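Moltuvau sets up and looks after shared workrooms for small companies and schools. We started with one carpeted room on the second floor of the Nudcombe building, and today we run 5 rooms there and another 3 on Iglesias Street.

Most of our work happens at floor level. We run power to where people work, fix the strips to the frames, label what needs a label and keep the cables in some kind of order. We also handle the cloths, covers and other soft things that collect in any room where people make and test things.
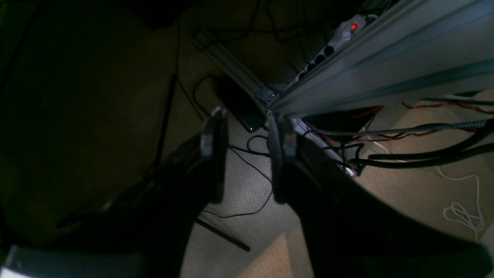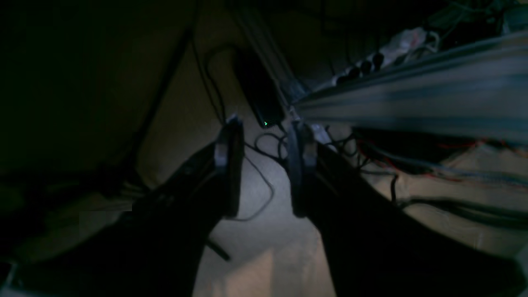
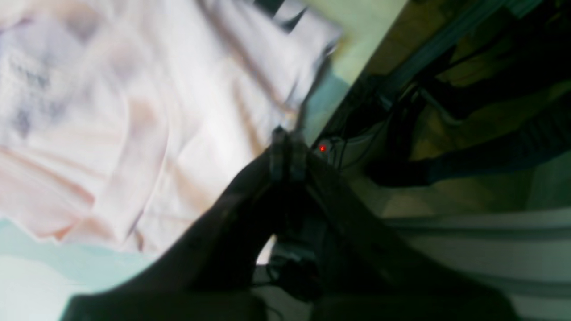 ## What we do

A room usually comes to us bare. We measure it, ask the people who will use it what they plan to plug in, and draw a simple floor plan. Then we build. Our frames are bolted together from aluminum rail, so a bench can be made longer or lower later without anyone buying a new one. Power is mounted on the frame wherever we can manage it. A strip screwed to a rail stays where it was put, and a vacuum cleaner can get past it.

After that comes upkeep. Each room gets a visit every month. We go through the cables first, pull out the ones that no longer go anywhere, and coil the rest. Power supplies get checked for heat and dust. Cloths are folded or sent to the wash, and the carpet is cleaned last.

We do not promise a spotless room. People are in the middle of projects, and a floor with cables on it is often a floor in use. If something has a note on it asking us to leave it alone, we leave it alone.

## How we got here

The first room was meant to be for our own use. We had more space than we needed, so we let two desks to a neighbor, and the neighbor asked if we could sort out the outlets. By the next May we were doing the same for most of the hallway.

Iglesias Street came later. It's an older building with thick walls and very few outlets, and it taught us to plan the power before the furniture. We still do it in that order.

## Zurneo

Zurneo is our booking and storage system. Members use it to reserve a room, report a dead outlet or borrow from the parts shelf. The shelf holds 200 items, mostly brackets, short cables, plugs and lengths of rail. Borrowing is free for members. Please put things back in the bin they came from — the bins are labeled on the front and on the lid.

## Working with us

There are 6 of us on staff. Two build, three do the monthly rounds, and one answers the phone and keeps the schedule. We're usually in the Nudcombe workshop by 8 a.m., and the side door is the one to use before the front desk opens.

Companies can rent a room by the month. Schools pay a lower rate and can share a room between classes, with a locked cabinet for each class. We also take on rooms in other people's buildings if they are close enough for us to reach by van.

If you would like to see a room before deciding, call the workshop or leave a message through Zurneo. A visit takes half an hour. Bring a list of your equipment if you have one, including the length of each power cord.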